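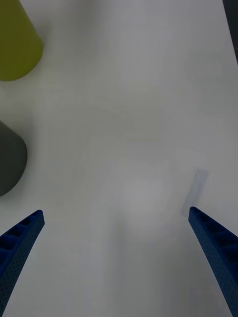 My sister asked me again last week when she can buy something that clears the table after dinner. She asks every September, when her kids go back to school and the dishes pile up. My answer has moved a little since last year, so I'm writing it down.

Short version: a machine can pick up a cup. I'd trust one to do that on a clean table, in decent light, with the cup standing upright and some space around it. Clearing a table is a different job. Half the cups still have something in them, there's a fork under a napkin, and someone left a phone next to the plate.

Diane Vachon and I used to work together at Dellholm, packing parts, and she still runs a line there. They tried an arm on one station for 34 shifts. It was fine with trays, she told me, and slow with anything in a bag. A person on that station does a piece in 7 seconds and the arm took 15. They kept it for nights, when speed matters less and it's hard to find people.

I think that's where the shop floor is now. If the parts show up the same way every time, the arm earns its keep. If they don't, someone has to stand next to it, and then you're paying for both.

Homes are harder. Nobody's kitchen is laid out like the one next door, and nobody wants to tidy up so the robot can tidy up. I've watched the Evosach and Marent videos, and they look good. What I'd like to see is 1000 cups in a row with no cuts, including the misses. One broken mug a week is too many for me - my sister says she could live with it.

Grippers are the part I've changed my mind about. I used to think you needed five fingers to do anything useful in a kitchen. Two wide ones will handle most cups and bowls. Knowing where the cup is, and how hard to squeeze, is more of the problem. A thin plastic cup and a heavy mug can look alike until you lift them.

So I told her not this year, and probably not next. She bought a second dish rack.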